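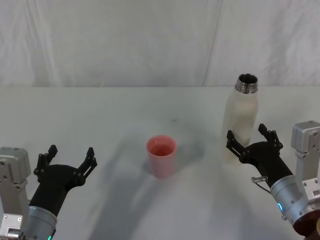

杯子和保温瓶：常见问题

Sorden 杂货铺，售后与日常使用
最近一次修改：二月。加了关于汽水的那一条，原因请看那一条。

写在前面

本店卖塑料杯和不锈钢保温瓶，顺带卖刷子、密封圈，以及一些我们自己也说不清为什么进货的东西。这一页收的是顾客问得最多的问题，由 Wolfram Stüber 和我轮流写，所以语气时好时坏。查不到的问题可以写邮件，邮件由 Hervé Rolland 回，他脾气比我们俩都好。

一、塑料杯

塑料杯能装开水吗？

先看杯底。杯底有耐热温度的，按那个温度来；杯底什么都没有的，只装凉水和温水。刚烧开的水接近 100 度，倒进去之后杯子未必当场变形，它可能会等到第三次或者第四次，等你已经对它产生信任的时候。
想喝热的，倒进保温瓶或者陶瓷杯。泡面更不行。有位顾客问过“泡小份的行不行”，小份的水也是开水。

能进微波炉吗？

杯底标了可微波的可以，没标的不可以。标签撕掉了、杯底磨花了、记不清是哪家买的，都归入“没标的”。

能进洗碗机吗？

我们卖的这几款单层塑料杯可以放上层。下层离加热管近，杯口会慢慢变成椭圆。椭圆的杯子照样能喝水，但是再也叠不进别的杯子里，橱柜门会因此关不上，然后你会写信给我们，问橱柜的事。

新杯子有味道怎么办？

温水加一点洗洁精，洗一遍，敞口晾一天。还有味道就泡一勺小苏打水，过一夜再冲。
不要用柠檬皮、咖啡渣、茶叶包和香水去盖。盖完以后你会得到一只有柠檬味的塑料味杯子。
晾了一周仍然刺鼻的，退给我们。这种不用争，我们自己闻一下就知道了。

粉色的杯子装过番茄汁，颜色变深了，是染色还是褪色？

染色。番茄、咖喱、胡萝卜汁都爱留在塑料里，浅色杯子看得最清楚。趁早洗能洗掉大半，隔夜就难了。洗完放在窗边有光的地方晒一个下午，会再淡一些。晒几个星期就过头了，杯子本身的颜色也会跟着走，到那时你倒是分不出哪一块是番茄了。

杯子内壁有细细的划痕，还能用吗？

浅的可以用。摸着明显发毛、怎么洗都觉得不干净的，就让它退休，去装笔，或者在浴室里舀水。划痕多半是钢丝球弄的。我们每次卖杯子都送一块海绵，还是拦不住钢丝球。

两个杯子叠在一起拔不出来了。

里面那只装冷水，外面那只泡在温水里，等一两分钟，轻轻转着拔。用温水就够，不要用开水（理由见第一条）。
不要用刀撬。不要两个人各拉一头，在走廊里后退。
以后叠杯子之前先晾干，湿着叠最容易吸住。

杯子为什么要上宽下窄？

好叠，好脱模，手也好握。代价是重心偏高，装满以后碰一下就倒。装到七八分满就好，尤其是桌上还放着键盘的时候。

杯子应该正着放还是倒扣着放？

刚洗完，倒扣在沥水架上，底下要能透气。扣在平整的台面上，水汽出不去，第二天拿起来里面还是湿的，台面上多一个圆圈。
干透以后随你。正着放会落灰，倒着放杯口贴着柜板，柜板上次是什么时候擦的，你心里有数。我和 Wolfram 在这件事上意见不同，所以店里的货架一半正着一半倒着，请不要帮我们统一。

二、保温瓶

新买的保温瓶第一次用要做什么？

盖子拆开，密封圈取下来，全部用温水和洗洁精洗一遍，冲净，晾干，装回去。重点在“装回去”。每个月都有人来信说新瓶子漏水，密封圈在沥水架上。

要不要先用开水烫一下？

洗干净以后，想烫可以烫。装热水之前先用热水预热几分钟再倒掉，保温时间会长一点；装冰水之前用冷水凉一凉，道理相同。嫌麻烦就不做，瓶子不会记恨你。

装多少合适？

离瓶口留出一指宽，给盖子里的塞子让位。装到瓶口再拧盖，多出来的水总得有个去处，如果那是热水，去处通常是你的手。
容量 1000 毫升那一款，装满之后很沉。买之前请想一想平时背的包，再想一想平时走的路。这一款的退货理由一栏里写得最多的是“太大了”，而它的名字就叫大号。

保温瓶能装什么，不能装什么？

水、茶、咖啡可以。茶泡久了会苦，内壁也会挂一层褐色的垢，能洗掉。
牛奶、豆浆和粥，装进去几个小时以内喝完，喝完立刻洗。放在背包里过一个周末的，请在室外打开。
果汁和酸的饮料短时间可以，别过夜。
盐水、漂白水、中药渣，都不要。
汽水和气泡酒请看下一条。

为什么不能装汽水？

气体会把压力攒在盖子下面，走路再一晃，开盖的时候盖子可能自己出来。Hervé 在店里替大家验证过，天花板上那个印子就是。我们原本打算粉刷，后来觉得留着比贴告示管用。
发酵中的饮料同理，康普茶也算。干冰绝对不行，这一句没有玩笑的成分。

瓶身外面发烫，是不是坏了？

多半是。双层真空的瓶子靠中间那层真空隔热，真空漏了，热就直接传到外壁，外壁摸着烫，里面凉得也快。
自己试：倒进热水，盖好，放几分钟，摸瓶身中段。中段明显热，就是真空没了。靠近瓶口的一圈温热属于正常，内外两层在那里接在一起。
真空漏了修不了，保修期内换新的，过了保修期它就是一个相当结实的花瓶。

摔过一次，还能用吗？

按上一条试。外壳凹一小块而保温正常的，接着用。凹在瓶底、站不稳的，放桌子里侧。
有人建议用热风枪加干冰把凹坑吸出来，我们试过一次，凹坑还在，漆没了。

瓶口那一圈螺纹怎么洗？

用小刷子，旧牙刷也行，顺着螺纹转。盖子内侧的螺纹也要刷，那里比瓶口脏得多，只是看不见。
瓶口不锈钢露在外面，茶渍挂在螺纹根部，擦一擦瓶口平面是擦不到的。

内壁的茶垢和水垢怎么去？

茶垢用小苏打：两勺，加热水到八分满，敞着口泡半小时到一夜，再刷。
水垢用柠檬酸：一小勺，加温水，泡一两个小时，倒掉，冲干净。白醋也可以，只是那天的水会有点凉拌的意思。
小苏打和柠檬酸不要一起倒进去。它们会热热闹闹地冒一阵泡，互相抵消，什么也没洗掉。更不要倒完马上拧盖子，参见汽水那一条。
钢丝球不行。漂白剂不行，含氯的东西伤不锈钢。

内壁有红褐色小点，是生锈吗？

先用柠檬酸泡一次。泡掉了，就是水里的铁质沉在上面，与瓶子无关。泡不掉、摸着有坑的，是锈，停用，联系我们。

白色的瓶身蹭脏了。

磨砂的浅色漆面最能记事：牛仔裤、皮包、地铁扶手，都会留一笔。湿布加一点洗洁精，擦不掉的再用小苏打调成糊，轻轻打圈。魔术海绵有效，但会把磨砂擦亮，擦出一块反光的，比脏还显眼。
进货的时候 Wolfram 反对进白色，我赞成。白色卖得最好，来信也最多，所以我们两个都觉得自己对。

保温瓶能进洗碗机吗？

瓶身不能，漆会起皮，底部的封口也经不起反复高温。盖子看型号。密封圈手洗，放进洗碗机容易失踪，之后在滤网里被发现，已经不太像密封圈了。

盖子拧不开。

装热水后盖紧，凉下来里面气压变低，盖子就被吸住了。把瓶子上半截放在热水里泡一会儿，垫一块橡胶手套再拧。
泡也没用的，拿来店里。别用扳手，别用门缝。

盖子和瓶身对不上，能单买盖子吗？

能。请先量瓶口内径，或者报瓶底的型号。“白色的那个”不够用，我们有三种白色的，盖子互不通用，这是我们的错，下一批会改。
密封圈也单卖，编号 1714 的那种适用于大部分直身瓶。它长得和别的密封圈一模一样，所以请看袋子上的字，别凭感觉。

三、摆放、晾晒和收纳

洗完以后盖子要不要盖上？

不要。瓶子敞着口晾，盖子拆开放旁边，都干透了再说。长期不用的瓶子也不要拧紧收着，盖子搭在上面就行。拧紧收了一个夏天的瓶子，打开时有一种难以形容的气味，来信中有人形容过，我们不转述。

敞着口晾，会不会进灰？

会。一晚上的灰冲一下就没了。霉冲不掉。

瓶子太高，沥水架放不下，倒着插又会倒。

倒着斜靠，瓶口架在沥水架的边上，底下留缝。或者买一根立式的晾瓶架，Meinecke 那种单杆的我们也进了，22 元，谈不上好看。
先把瓶子甩干再晾，能省半天。甩之前看看身后有没有人。

桌上同时放杯子和瓶子，怎么摆不容易碰倒？

瓶子高，放在不常伸手的那一侧，往里靠。杯子放在手边，但不要在手肘边。瓶盖打开以后放在固定的一个地方，口朝上，不然你会边找盖子边用袖子扫倒杯子，这个顺序在来信里出现得非常稳定。
倒水的时候把杯子放在桌上再倒，别一手端杯一手举瓶。保温瓶的瓶口宽，水出来得比你预计的快。

浅色的桌子上老有水圈。

杯垫。或者养成擦桌子的习惯。杯垫便宜一点。

保温瓶外面会不会出水珠？

双层真空的，装冰水也基本不会。如果外壁挂满水珠，回头看“瓶身外面发烫”那一条，同一个毛病，换了个季节。
单层塑料杯装冰水一定会出水珠，这是空气的问题，不在保修范围内。

杯子瓶子太多了，应该扔哪些？

先找出没有盖子的瓶子和没有瓶子的盖子，配一遍。配不上的盖子可以放手了，你留着它等的那个瓶子多半已经不在了。
再找出发毛的、变形的、闻着不对的。
剩下的如果橱柜还装不下，就照家里实际的人数来，每人留两只杯子、一只瓶子，多的放进箱子，写上日期。半年没开过箱的，送人。
本店卖杯子，写这一条时心情复杂。

四、给孩子和老人用

孩子能用保温瓶喝热水吗？

倒进杯子里，凉到温了再喝。保温瓶保得住热，早上灌的水到中午可能还烫嘴，孩子对着瓶口喝一大口，来不及后悔。上学带的瓶子，早上就装温水。

孩子用塑料杯好还是玻璃杯好？

会往地上扔的年纪用塑料杯，选矮一点、底宽一点的。什么时候换玻璃杯，看他多久没扔了，也看你家地板是什么做的。

手没力气，拧不动盖子。

选盖子大、边上有棱的，或者按压式的。店里可以先试拧，每一款都有一只样品放在柜台上，里面没有水，请放心倒过来。拧紧的时候到不漏就停，很多拧不开的盖子，是家里力气最大的那位拧上去的。

五、退换和保修

哪些情况可以换？

没摔过而真空失效的，盖子开裂的，漆面成片脱落的（洗碗机洗的不算，漆脱落的样子我们认得），到手就漏、且密封圈在瓶子里的。

哪些情况不换？

撞凹、烧变形、装汽水、忘在车顶上开走。最后这一种去年有几封来信，其中一封附了行车路线，写得很好，我们给他打了折。

用过的还能退吗？

塑料杯洗过就不退了，闻着刺鼻的除外。保温瓶七天之内、只装过清水的可以退。是不是只装过清水，我们会打开闻。

发票丢了。

报姓名和大概月份，我们翻本子。请不要报“上次来的时候下雨”。Virnthorpe 一年里有大半年在下雨。

门店在哪里，能寄吗？

门店在 Virnthorpe 老邮局对面，上午十点开门，中午关一个小时，我们也要喝水。Biratham 的代售点只有塑料杯和刷子，保修的事他们办不了，请不要为难那边的店员。
邮寄可以。寄回来修的瓶子请倒空再寄。

六、没地方放的问题

你们自己用什么杯子？

Wolfram 用一只裂了把手的搪瓷缸，不是本店的货，劝过了。Hervé 用样品。我用粉色那款塑料杯喝凉水，白瓶子装热的，两样都洗得不如这一页里写的勤。

为什么没有粉色的保温瓶？

问过厂家，起订量 1000 只。等有足够多的人来问，我们再谈。目前来问的，算上我一共四个。

这一页能不能打印出来贴在办公室茶水间？

可以，注明出处就行。贴在水槽上方请过塑，上一张是被溅花的，最后能看清的只剩“不要用刀撬”。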